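List index | Previous by thread | Next by thread | Reply | Search archive

Subject: Re: Vikedar demos, lossless set vs. the older transfer
Date: 2022-06-08

> I have both versions of the Vikedar demos now and I can't tell if the new
> one is an upgrade. The old folder has 27 tracks and the new one has 36,
> but several of the extra nine look like repeats under other titles. The
> new one is also louder all the way through. Which should I keep? And is
> it true that the new set came from the Flernden reels and the old one
> from a cassette? Somebody on the forum was very sure about that.

I compared the two sets over the last couple of evenings. Notes follow, in the order I did the work.

File format first. The old folder is 16-bit, 44.1 kHz. The new one is labeled 24-bit, 96 kHz. I ran a spectrum on every file in the new set. On most of them there is nothing above 22 kHz except a flat noise floor, with a hard edge where the content stops. That is the usual mark of a file that was resampled upward from a CD-rate source. Five files do have tape hiss that runs past the edge and fades out in the normal way. Those five are the only ones I would call true high-rate transfers.

The five are "Filip" (both takes), the slow version of "Cillano," the organ instrumental, and the untitled piece in waltz time.

Loudness next. The new set is louder because it has been limited. The peaks on the old "Cillano" are uneven, as they would be for a live band in a room. On the new one they all land at the same level. I matched the two by ear, then by meter, and lined them up on the first snare hit. With the levels matched the new version loses most of its attack. I would not keep it for that song. The five high-rate files are not limited, which suggests two different people prepared this set.

Speed. The old transfer runs fast. Piano parts that should sit in A come out a little under a quarter tone sharp. There is a steady hum on the old files that reads as 61.4 Hz, and on the five good files the same hum is at 60. If you slow the old files by that ratio the piano lands where it should. The limited files in the new set have the 61.4 Hz hum too, so they were made from the old transfer or from the same tape copy played on the same deck. I can't separate those two cases from the audio alone.

That answers part of the question about sources. The forum post treats the new set as one thing. It is two: five tracks from a better source, and thirty-one from something at or below the level of what you already have.

As for repeats, I inverted one file against the other wherever the running times were within a second. Four of the nine extras cancel almost fully against tracks already in the set, so they are the same recordings retitled. Three are edits: two early fades and one with the count-in removed. That leaves two that are new to me. One is the waltz. The other is a rough vocal take of "Cillano" with different words in the second verse, and it has the fast hum, so it should exist somewhere in an older trade. If anyone has it in a folder from before this set went around, please post the checksum.

Now the Flernden reels. The claim gets repeated a lot and I would like to see it handled with more care. What is known is that Flernden pressed 227 copies of the first single and kept the session tapes. The figure of 3,000 that appears on some fan pages belongs to the second single, after the band had moved to another pressing plant. No list member has posted a photo or a scan of a reel box. The text file that came with the new set says "reel," with no speed, no track format, no deck and no date. I would file that under unknown. The five good tracks could be from a reel. They could also be from a first-generation cassette on a good machine. There is a small dropout at 1:12 in the first take of "Filip" which hits the left channel a little before the right, and I don't know what to make of it.

Please do not retag the new set as "Flernden reels" before passing it on. Once that goes into the file names it stays there. We had this same problem with the August rehearsal tape, which still turns up with a venue name attached that came from a guess on this list.

What I suggest you keep:

1. The old folder, complete, as you received it. Don't fix the speed on your only copy.
2. The five high-rate files from the new set, with the original text file.
3. The rough "Cillano" vocal, marked as source unknown.

Everything else in the new set can go. If disk space is not a concern, keep the whole thing in a separate folder with the checksums so it can be matched against later copies.

For those who want to play the old folder at the right pitch, set the varispeed in your player to 97.7 percent. Use the setting that changes pitch and tempo together. The one that keeps tempo fixed will give you the right key with the wrong length, and it smears the cymbals.

I have put the checksums and the track comparison in a plain text file in the list's file area. The columns are old title, new title, running time, hum frequency, and result of the inversion test. Where I had no result I left the field blank. The two drum-only pieces are blank in the hum column for that reason, as the hum was too low to read between hits.

One correction to my earlier message on the second single: I said the B-side was a mono fold-down. I checked again with a better copy and there is a narrow stereo spread on the backing vocals. The lead vocal and drums are centered. I had been working from a file that was itself mono.

If you find a copy of the set with a fuller text file, send me the text file only. I don't need the audio again.

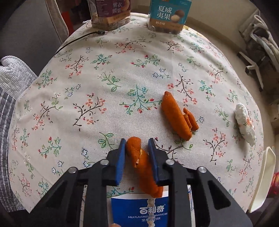
I also still need a clean start for the organ instrumental. All the copies I have come in partway through the first chord, including the high-rate one.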